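24/10/2019

**Packing by the bag: Giorgia Lombardi on the produce exercise at Lisley**

Giorgia Lombardi has overseen the packing exercises at Lisley for two years. The work relies on a small set of items, chiefly a basket, clear zip-top bags and produce shapes. "The basket has to let people see what is left in it," she said. "We settled on green plastic with openings in the walls."
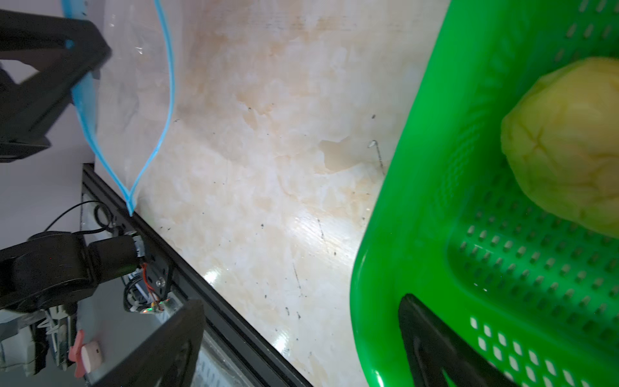 *Green basket, marbled surface and open zip-top bag.*

Ms. Lombardi noted that the bags receive the most questions from visitors. "A colored seal is easier to find than a clear one," she said. The Lisley store orders them in boxes of 100, most recently in June.

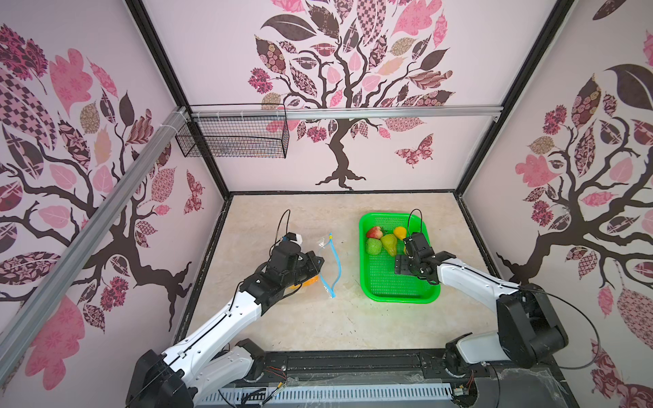
*Artificial fruit in the basket, with the bag lying flat beside it.*

Asked about the choice of fruit, she cited variety of shape. "A pear does not sit the way an apple does."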